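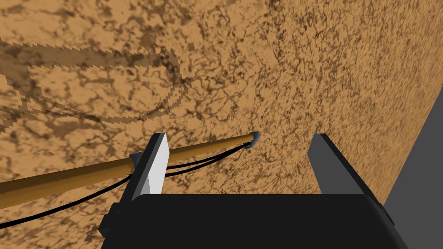
I went to the Bisow open day in June because Terence Fothergill had a spare pass and I had a free Wednesday. I went in the mood I usually bring to these things, which is a bad one. The pitch was that their gripper learns its job in simulation and then does it for real, and the first half hour was spent looking at a screen. What the simulator gave us was a black gripper with its two fingers wide apart and nothing between them, over a surface that could be marble or could be cork. I asked which. "Textured," said Quentin Hoarau, who was running the demo. The shadow of some looped cable lay across it with edges like a bread knife. If the light is that crude, I'd like to know how carefully they did the friction, and I did ask, and I got a slide.

The slide said 1,103 simulated attempts and 854 successes. Fine. That's a little over three in four, and they had put it in large green type. What counts as a success? Quentin said the part is lifted and stays lifted. For how long? He said he would have to check with Costel Radu, who wrote the scoring, and Costel was at lunch.

So we moved over to the real bench. I'll give them this much, they do have a real bench, and they let people stand close to it. The Wedel stand last year kept everyone behind a rope and ran the same video on a loop. Quentin put out a plastic pipe fitting and pressed the button. First go, it picked it up and set it down in the tray. Second go, same thing, slower. On the third, a man near me asked if he could turn the fitting on its side - a perfectly polite request - and the gripper closed beside it and lifted nothing with great confidence.

Quentin said orientation was "on the roadmap." Everything I have ever wanted from a robot has been on the roadmap.

Tiruwork Berhe, who buys equipment for a packing line and has more patience than I do, asked the better question: how long does it take to set up for a new part? The answer was two days, "typically." She wrote it down and underlined typically. Her line changes parts more often than that, so for her it's a no, at least for now. She was nice about it. She also took a brochure, and I didn't.

I don't think anyone at Bisow was trying to fool us. They ran it live and they left the miss in, and I've sat through demos that did neither. But almost every claim I heard was about the simulated version, and it's the other one you have to pay for.

Costel came back from lunch as we were getting our coats. The answer is three seconds.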